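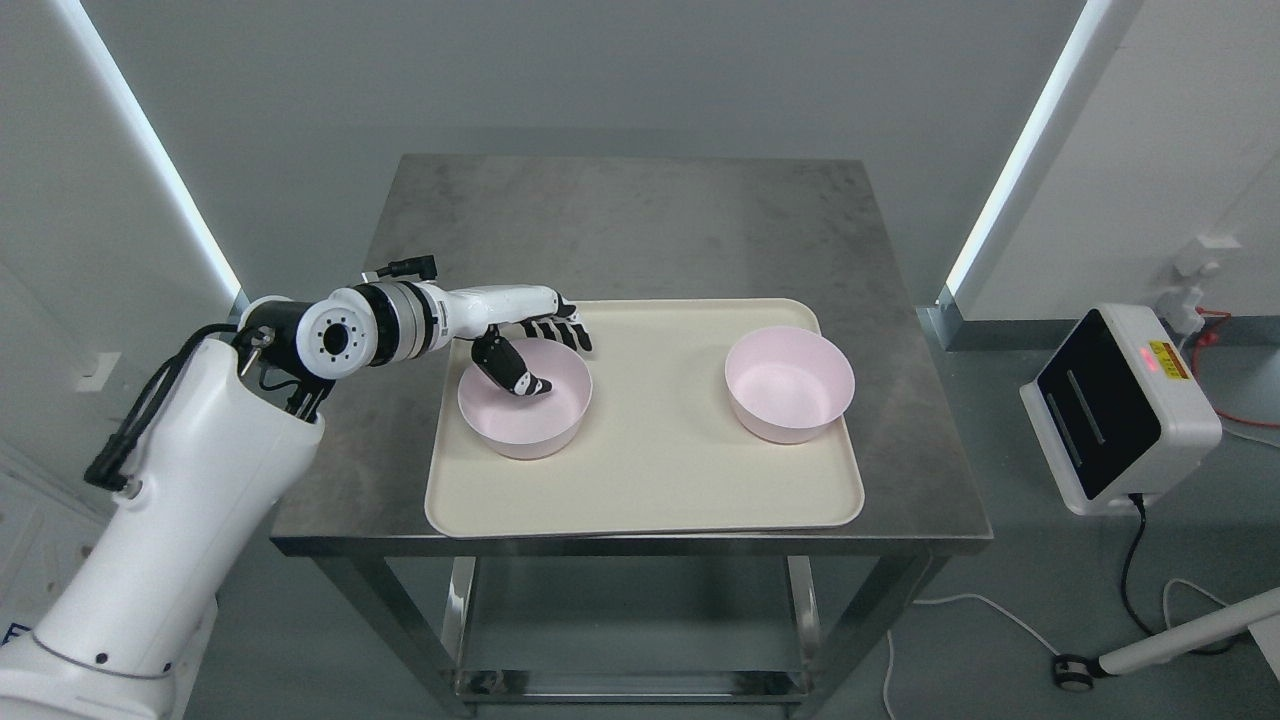
Robotic hand and pink bowl, stainless-steel table.

I have been meaning to get out to Trultano for the longest time, and on June 13, 2021 I finally did! They make fresh cheese, and once a year they open the dairy to anybody who cares to drive out and put on a hairnet (I looked terrible in mine, thank you for asking). Parking is in the field past the second gate, so wear shoes you don't love.

Our group was led by Vanderleia Barros, who runs the make room and grew up near Guimarães, in the north of Portugal. She has the kind of voice that carries over pumps. On a normal morning they start with 351 gallons of milk, and she let us lean in over the vat while the curd was being cut, which smelled like warm butter and a little like hay. I could have stayed there all day, but there was a line behind me and a small boy standing on my foot.

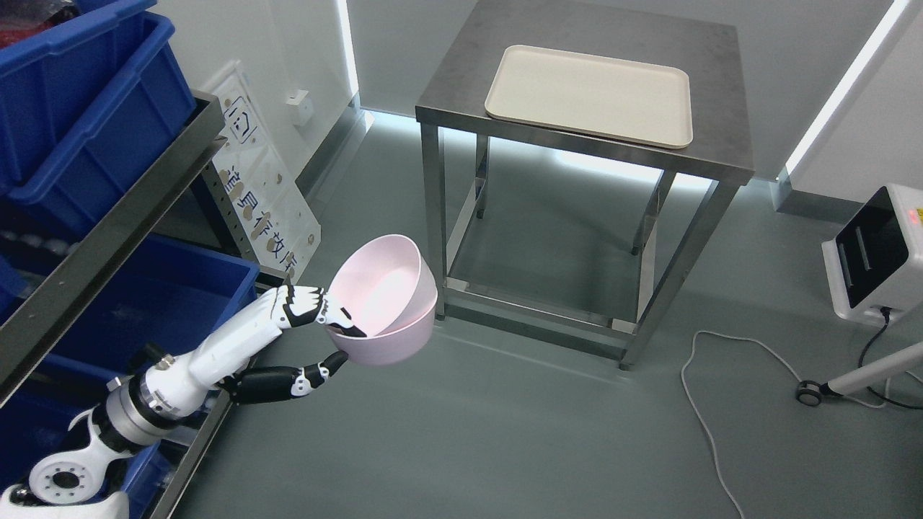
Pink bowl, held up beside the shelving.

Next came the aging room, where everybody goes quiet. The wheels sit on boards from Sustivwood, and Vanderleia told us she fought hard for those boards and would fight for them again. She cracked open a Joria for us, their washed-rind cheese, after 4 months in that room. Oh my. It was soft at the edge, crumbly toward the middle, and salty enough that I went looking for water and then went right back for another piece. If you only try one thing, make it the Joria. The plain ricotta was lovely too, still warm, with just a bit of honey on top.

I was less crazy about the smoked one.

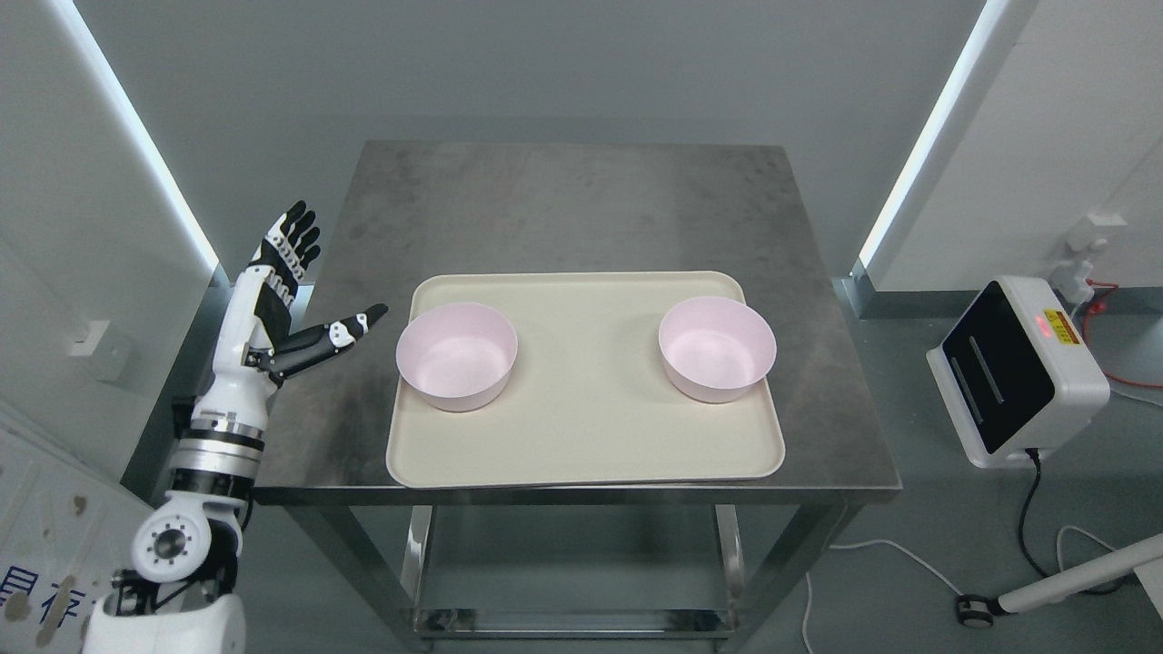
After that we were turned loose on lunch, served at long tables out back under the awning. Liam Ó Riain did the cooking, and he had built the whole menu on the cheese without letting it get heavy. There was a cold cucumber soup with a spoonful of whey cream stirred in, then grilled peaches with ricotta and black pepper, then a potato and Joria tart that my sister is still talking about. I asked Liam for the tart recipe and he told me to boil the potatoes in their skins, and that was as far as I got before somebody needed him at the grill. I have tried it twice at home now. The crust is still giving me trouble. 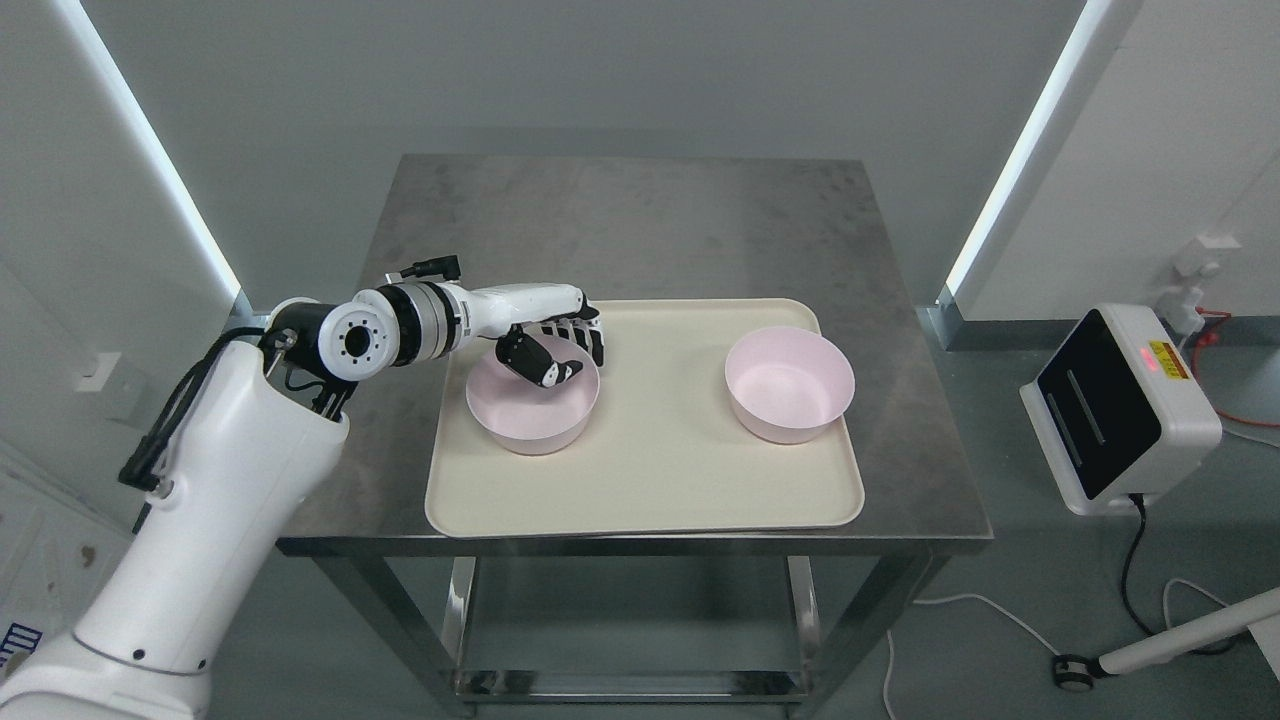

Two pale pink bowls on the cream tray.

The shop by the exit takes cards, and they will pack your cheese on ice if you have a long drive. I bought two wedges of Joria and a tub of ricotta, and I should have bought more. There is also a smaller tasting in February, indoors, with soup, and Vanderleia told me to call ahead for that one because the room fills up fast. My sister has already called.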